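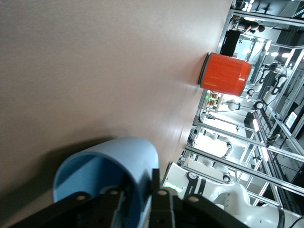
Notebook, January 13, 2024
Wallet and ledger work, test network

Back on the Sistum wallet after the break, and it took me most of the morning just to remember where I'd left things. Note to self: write the last command you ran at the bottom of the page before going home. I did that exactly once in August and it saved me an hour.

So, where we are. The Dreltard test network is up with 5 nodes, all on the new build. I wiped the old chain data on every one of them because I didn't trust the leftovers from the fork we had before the break. If anybody wants the old blocks, they're in the archive folder under "pre-wipe" (please don't load them back into the live folder, I will cry).

First run

Pushed 2000 small transfers through from the load script, all between two wallets I made fresh this morning. Everything went in and the balances matched on both sides to the last digit, so I was feeling pretty good! Then I looked at the fee account and it was short. Tiny amount, but a fee account that's short is a bug, full stop.

Spent a while blaming the load script. It was not the load script. The wallet works out the fee with one rounding rule and the node works it out with another - the wallet rounds down, the node rounds to nearest - and when the two disagree the node takes the wallet's number without complaining. That last part bothers me more than the rounding. A node should reject a fee it doesn't agree with, or at least shout in the log.

Changed the wallet to round the same way as the node. Haven't touched the node side yet. I want to talk it over with whoever wrote that check before I go ripping it up, there may be some old reason for it that I've forgotten or never knew.

Second run

Same script, same wallets, fresh chain. Fee account matches now. Ran it again with the transfer sizes scrambled so we'd get some ugly fractions in there, still matches. I'm calling the wallet half of this fixed.

One odd thing: node 3 took up to 8 seconds to show a confirmed transfer when the others had it almost right away. It did catch up every time. The clock on that machine might be off again, it has form. I set the time by hand and it seemed better, but I only watched it for a little while and I wouldn't swear to anything.

Recovery phrase screen

Tavwood sent over their notes on the backup flow and they are fair, if a bit painful to read. Main complaint is that people can tap straight past the recovery phrase without writing it down. Yes. They can. I've done it myself with a test wallet and then sat there like a fool with no way in.

What I put in today:
- the Next button stays gray until the phrase has been scrolled all the way to the bottom
- the app asks for two words back, picked at random, before it lets you carry on
- a wrong word sends you back to the phrase and doesn't just flash red at you

I also tried a 10 second wait before the button wakes up, and I hated it so much that I took it out again. It feels like being told off. If Tavwood wants it back we can argue about it.

Still to do on this one: copying the phrase to the clipboard has to go, or else clear itself after a bit. I keep going back and forth. Taking it out is safer, but then people will take screenshots, and a screenshot in a synced photo folder is about the worst place I can think of for a recovery phrase.

Exchange feed

The Sombatkul price feed dropped twice this afternoon. Our side reconnects fine, but while it's down the wallet keeps showing the last price as if it were live, with no hint that it's stale. Added a little "last updated" line under the balance. It's ugly and the wording is clumsy, I'll fix that when I'm less tired. The swap screen needs the same thing and needs it more - nobody should be confirming a swap on an old price. For now I've blocked swaps completely whenever the feed is down.

Left for next time

Node fee check (talk first, then change). Clock on node 3. Clipboard question. Swap screen wording. Also the load script needs its own page in here, it's grown three flags I can't explain.

Last command: restarted all nodes with clean logs, load script stopped, test wallets kept.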